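Diciembre de 2021

¡Qué día, madre mía! He dormido fatal y aun así llevo desde las siete con una energía que no me cabe en el cuerpo. Anoche acabé por fin el cuaderno de las semillas, el gordo, el de tapas verdes, y tengo apuntadas 117 variedades entre las que guardo yo y las que me ha ido mandando Colette Vasseur en sobrecitos de papel de arroz. ¡Ciento diecisiete! Cuando empecé en el balcón de la calle del Pozo tenía perejil y una albahaca moribunda.

Colette escribió ayer, una carta larguísima, cuatro caras, con esa letra suya que se va torciendo hacia arriba. Dice que las habas moradas le han nacido todas y que el rábano negro de invierno hay que rallarlo con manzana y un poco de nata agria (lo probaré el domingo que venga mi hermana, si encuentro nata agria, que en el pueblo es como pedir la luna). También me manda semillas de una lechuga que ella llama Sustow, de hoja rizada y borde rojizo, que según cuenta aguanta la nieve sin inmutarse. Me muero de ganas de verla.

Por la mañana he sacado todas las bandejas viejas y las he lavado con agua caliente y vinagre. He puesto la radio, he cantado, he roto una taza. El semillero de este año lo quiero montar en el cuarto de atrás, que tiene la ventana al sur, y necesito superficie, mucha superficie, porque el año pasado acabé con tomateras encima de la lavadora.
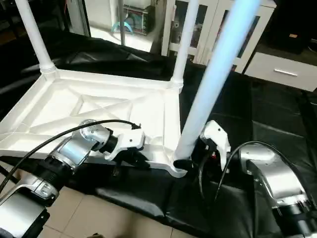

Los tomates van a ser el gran asunto, ya lo sé. De los Šimek sembraré el doble, porque los de septiembre fueron los mejores que he comido en mi vida: carne densa, casi sin pepitas, y ese olor a hoja que se queda en los dedos hasta la noche. Saqué 2 cajas enteras en una sola tarde y todavía queda conserva en la despensa. Abrí un bote el otro día para las lentejas y fue como volver al calor de golpe.

A mediodía me ha llamado Vilém Ďurica desde la cooperativa. Han recibido el sustrato nuevo, el Flunow, en sacos grandes, y me aparta los que quiera. Le he dicho que sí antes de que terminara la frase. Luego hemos hablado media hora de pimientos. Él jura que hay que remojarlos toda la noche en manzanilla y yo los siembro en seco, de toda la vida, así que hemos quedado en hacer la prueba cada uno en su casa, con la misma semilla, y comparar en primavera. ¡Me encanta tener una apuesta en marcha!

He hecho cuentas después de comer. En el bancal largo caben unas 300 plantas si aprieto las cebollas, y quiero dejar un rincón para flores: caléndula, borraja y esas capuchinas trepadoras que se comieron la valla.

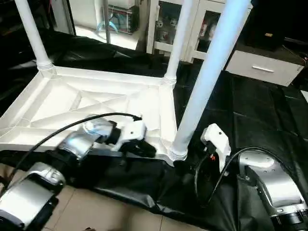

Casa de la huerta, por la noche

Vuelvo a coger el cuaderno porque se me ha olvidado lo más bonito. Al atardecer he bajado a cubrir los ajos y ya asoman, finitos, verdísimos, en fila. He ido tocándolos con un dedo, como una tonta feliz. El compost humeaba un poco y el petirrojo ha estado todo el rato a un metro de mí, esperando lombrices.

Mañana: comprar etiquetas, contestar a Colette, buscar el termómetro de suelo (¿en el cajón de las cuerdas?) y mandarle a Vilém la mitad de los pimientos. Y tengo que preguntarle si conoce a alguien que tenga patatas Flestberg para siembra, que las del año pasado me las comí todas.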